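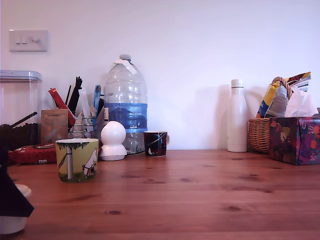
Pine table and clear storage container, by the light switch.

From: Mirela Fagundes
To: bodyart-aftercare list
Date: 16/04/2020
Subject: Re: Jewelry change on a healed helix, thread sizes

On the list, Tapley wrote:
> My helix piercing is eleven months old and no longer sore. I want to
> swap the original labret for a ring. The shop that did it is closed
> until May at the earliest. I ordered a 16 gauge ring from Ostus but
> the post I have in now looks thinner than the ring. Is it possible
> that I was pierced at 18? Also, should I be using the saline again
> before I change it, and for how long?

Yes, it is possible. Many shops pierce cartilage at 16 gauge, but 18 is common enough that you should measure before you try anything. 16 gauge is 1.2 mm and 18 gauge is 1.0 mm. The difference is hard to judge by eye, especially when one piece is a straight post and the other is curved.

Measure the bar with calipers if you have them. Take the reading on the smooth part of the post, away from the thread. If you can't get calipers on it while it is in your ear, write to the shop. Closed shops are still answering mail in most cases, and the gauge should be on your release form.

If the post comes out at 1.0 mm, do not push the 16 gauge ring through. Cartilage does not stretch the way a lobe does. Forcing a thicker piece is a good way to get a bump that takes months to settle. Send the ring back, or keep it until a piercer can fit it with a taper. 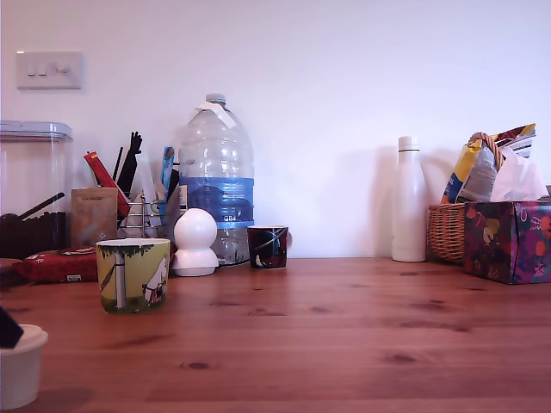
On thread types: Cluseck posts are internally threaded, and the ends are not interchangeable with the Ostus ends, even at the same gauge. I have tried. The Cluseck end goes on for one turn and then binds. Threadless ends are a separate system again and hold by tension on a bent pin, so do not try to screw them.

Diameter matters as much as gauge. A ring that is too small will press on the rim of the ear and pull the channel into a curve. Measure from the hole to the edge of the ear and allow clearance for swelling. For most people I would start at 10 mm and only go down after it has been worn without trouble.

Saline: a healed piercing does not need a course of it beforehand. Rinse once before and once after with sterile 0.9 percent saline, and dry with gauze. Do not mix your own from table salt. The home mixes people have posted here were nearly all too strong, and that dries the skin out.

Tanel asked in the same thread about steel versus titanium. If you have reacted to costume jewelry in the past, use implant grade titanium, ASTM F136. "Surgical steel" with no grade given tells you nothing about nickel release.

If the new piece will not pass with light pressure, stop and put the old one back in. A cartilage hole can tighten quickly, even at eleven months.

Mirela Fagundes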